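Students to Show Household Robotics Work at Ankrah in May

Ankrah — Students in the after-school robotics club at Ankrah Technical School will present a year of work on household handling tasks at the school's open evening in May. Doors open at 6:30 p.m. and admission is free.

The club's project, named Zitier, set out to teach a small robot arm to pick up and move the kinds of items found in any home. Students recorded 1,743 short demonstrations with hand-held grippers, working in living rooms and kitchens as well as in the school workshop. After checking, 1,657 of them were kept for training. The others were dropped, mostly for missing data at the start or end of a recording.

Each student took home a gripper for a few days at a time, along with a printed list of tasks. The list covered lifting, carrying, opening and putting away. Clear plastic was added in the second half of the year, after the arm did poorly with it in early trials at the school. Students were asked to record clear containers in ordinary rooms, with furniture and fabric in the background and with the lighting left as it was.

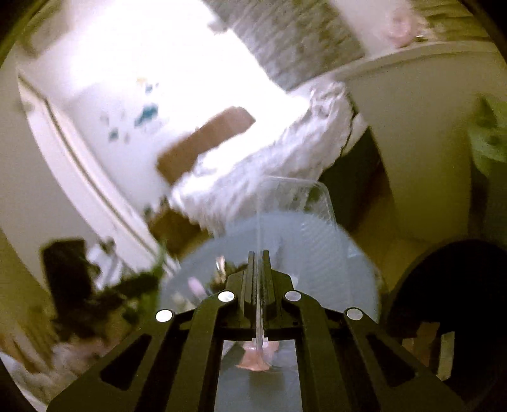

Jouko Ikonen said that clear containers remain the hardest items on the list, and that the club would sooner show visitors a task that fails part of the time than one picked because it always works. Students had to learn to slow down, he added, and the recordings made after the winter break are steadier than the first ones.

The open evening program includes a live run of three tasks on the workshop arm, a table where visitors can try a hand-held gripper, and a short talk by the students who wrote the sorting software. The talk starts at 7:15 p.m. in the main hall and will be repeated once.

Parts for the grippers were cut in the school's own workshop from drawings made by last year's club. Marisier, a local machine shop, lent tools and gave students two afternoons of training on them. Tidosari, which supplies electronic parts to schools in the area, contributed 3,000 euros toward motors, batteries and storage.

The club will take new members in the fall. No background in programming is needed, and students from all grades may apply. The hall seats 100, so visitors who want to hear the talk are asked to reserve a place through the school office. The workshop can be visited without a reservation until 9 p.m.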